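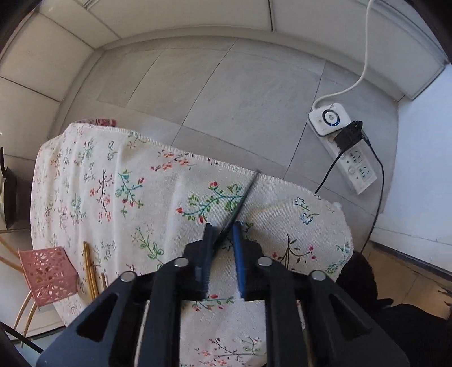 How long should a visitor stay in Sidau? Two nights, and three if the trip includes the salt road to Dorkimitz.

Most operators sell it as a half-day stop. The coach arrives at 11, the group walks from the harbour to the customs house, eats, and leaves by 15:30. I think this is a poor product and that the town should stop encouraging it.

The case for the short stop rests on volume. A coach pays a flat fee of 30 euros to park, whatever the length of stay, and the council counts each passenger as a visitor. Under that method a full coach that spends nothing scores the same as a full guesthouse. The figures look healthy and the side streets are shut by evening.

The timetable makes matters worse. The Guveto ferry runs 181 days a year and stops in November, yet its last sailing leaves before the restaurants open for dinner. Anyone without a car has to choose between a meal and a bed on the other side. A later boat, even on 15 evenings in high season as a trial, would show whether people would stay on.

I would also charge coaches by the hour – the equipment is already at the barrier – and refund part of the fee to groups that book a room. Operators will object that margins are thin. They are, but the present fee does not cover the cleaning of the quay.

The Priedītis bakery, the tidal baths and the lower chapel all lie within some 2 kilometres of the harbour. None of them is on the standard coach walk, and the chapel opens only after the coaches have gone.

Mar 25, 2024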